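Gripper drops fleece blanket after 3 picks, fingers do not close fully

Sawsan Yammine
Hello everyone. I have a problem with a gripper which must pick up fleece and put it in a bin. It is a two-finger type with linkage arms. The first 3 picks are good. Then the fingers stop before they are closed and the cloth slides out. With a cardboard box it never fails. I already changed the cable and made the homing again in the controller (Dirberg). What should I check next?

Masson11
Fleece is slippery. Try more force.

Jihad Jaber
More force can help, but first please look at the pivots. We had the same fault in May. Small fibers from the fleece had gone into the joints and the arms became stiff. A box is wide, so the fingers do not need to close so far, and you do not notice it.

Switch off the power before you put your hand near the arms. Then open and close them by hand. If you feel a hard point, clean each pivot with a dry brush. Please do not use oil, it collects more fibers.

Also check how you take the cloth. One upright fold between the pads is what you want, with the rest hanging free.
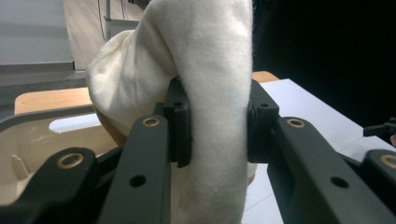
White fleece held by a fold between the two finger pads.

After cleaning, ours made 1000 cycles without a drop.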